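From: Tiburcio Tapia
Date: 11 Oct 2023
Subject: Re: [cell-safety] Loose cables and the start-of-shift check

Fada wrote:
> Do we really need a line in the checklist for hanging cables?
> The risk assessment covers trapping and dropped parts already,
> and the sheet is up to 23 items. People will stop reading it.

Hi Fada, hi all,

I'm with you on the length (ours at Midthorpe was 44 items once, and everyone just ticked straight down the page!) but I'd keep this one. Taheri's draft only says "cables secured", and two people will read that two different ways. I'd go for something you can check by doing it: jog the arm slowly to each corner of its reach, watch the slack, and sign only if nothing snags or drags over the work. Tuncombe have worded theirs like that since January and I've pinched it shamelessly.

Could we lose items 2 and 9 to make room? They both ask whether the e-stop is in reach, so that's one line gone without a fight.

My other wish is for the rule to cover everything that comes down over the table, whoever fitted it. Arm leads tend to get looked at and the rest gets forgotten. On a pick from a basket you've got the loop off the arm's housing to think about, and then the long black cable that comes down to the right of the robot and carries on past the front of the table. I'd want both named on the sheet. Comments by Friday, please, and I'll send round a clean copy.

Tiburcio
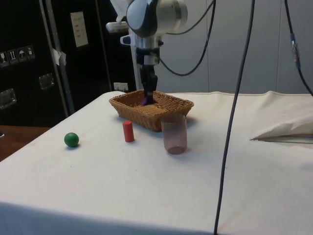
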